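The Last Bakery Route in Ladard

Brittany Lemieux starts loading the van at 3:40 in the morning. By then the ovens at Zerkel, the bakery her uncle opened on the north side of Ladard, have been running for two hours, and the first racks are cool enough to bag. She has 164 stops to make before lunch. Most are houses.

Home bread delivery was common in this part of the county until the supermarkets came. Zerkel had six vans at its peak and employed drivers who kept the same streets for decades. Lemieux drives the only van left. Customers leave a cooler or a tin on the porch, and she fills it according to a card clipped to her visor. White, rye, seeded, a dozen rolls on request.

The route nearly closed twice. In the worst year it was down to 1,034 loaves a month, and fuel alone ate most of what came in. Her uncle wanted to sell the van and keep the shop. Lemieux asked for one more winter and spent it knocking on doors in the new housing past the rail line. She came back with 41 households. Last month the van carried 3,335 loaves.
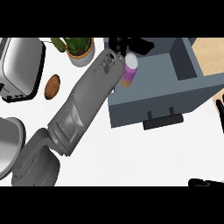 Bread bought this way tends to be eaten differently. Families on the route get two deliveries a week, so the loaf is fresh for a day, fine for a second, and toasted after that. Lemieux hears about it when she changes a recipe. A slightly wider rye last spring brought a dozen notes, most of them saying the slices would no longer fit.

Haziq Hidayat runs the ovens. He came to Zerkel from a hotel kitchen in Hasent, where he made 3,000 dinner rolls for a single wedding and decided he had had enough of weddings. He mixes the dough the evening before and lets it rise slowly in the cold room. The method takes space the bakery doesn't have much of, and on holiday weeks there are tubs stacked in the hallway.

"You can rush it and sell it," he said. "People will buy it once."

Prices went up in the spring, by 40 cents a loaf. Flour had climbed all winter and the oven needed a new burner. Lemieux put a letter in every tin explaining the change, and nine customers dropped off. Four have since come back.

She is training a second driver, a cousin who will take the streets west of the river beginning in June. He has ridden along for two weeks and knows which dogs are loose. The plan is to repair an old van that has been parked behind the shop since the last driver retired. A mechanic has looked at it and ordered a fuel pump. Until the part arrives, the two of them are sharing one van and starting half an hour earlier.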